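Brerix pocket weather logger
Posted in March by the Corido shop desk
Print this page | E-mail this page
14 comments | 50 shares

I've had a Brerix clipped to the outside of my backpack all winter and I keep getting asked about it, so here's the product page, written by me instead of copied off the box!

It's a little sensor that logs air pressure, temperature and humidity, then sends the lot to your phone over Bluetooth when you open the app. It holds up to 200 hours of readings on its own, so you can leave the phone at home and catch up later (I do this all the time, mostly by accident). The coin cell goes in the back under a twist cap. You get 2 cells in the package, plus a lanyard I have never used and a clip I use every day.

The app is pretty plain. You get a graph, a list, and an export button that spits out a CSV file. I like plain – my last logger wanted me to make an account before it would tell me the temperature in my own kitchen. If you want to share readings with the group map we run for Plurnarham there's a switch for it under Settings, and it's off until you turn it on. We have 21 loggers on the map now and I'd love to see a few more on the north side of town, which is one big blank patch.

A couple of gripes. The pressure reading needs your altitude typed in by hand the first time, and the app hides that screen. Look under Device, then Calibrate. Also the temperature reads high if you keep the thing in a pants pocket, so clip it outside in the shade and give it a few minutes before you trust the number.

It works with Android phones and with most laptops that have Bluetooth. The desktop program is slower to connect the first time, so let it sit on the pairing screen and don't keep hitting Cancel like I did. Once it has found the logger it remembers it.

The gray one is in stock and the orange one is on back order. Spare clips are sold separately, and the old style clip from the first Brerix fits this one too – I tried it.

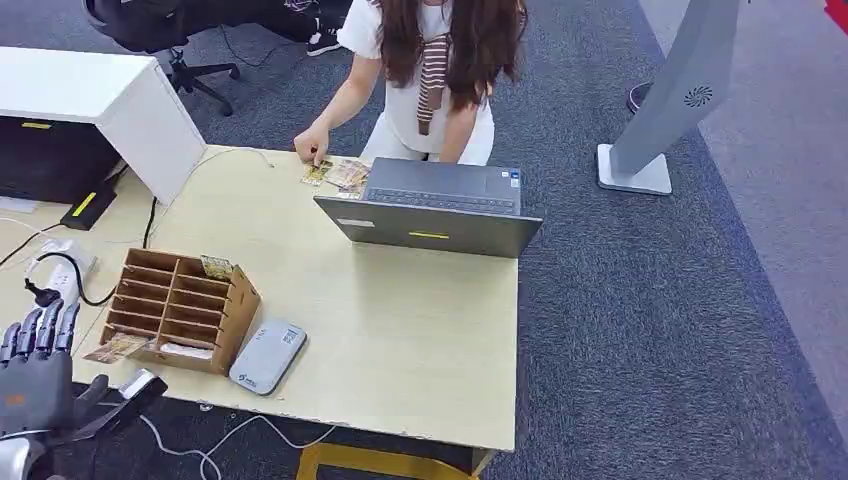 If you're upgrading from the first Brerix, export your old readings before you pair the new one, because the app only keeps one logger's history at a time.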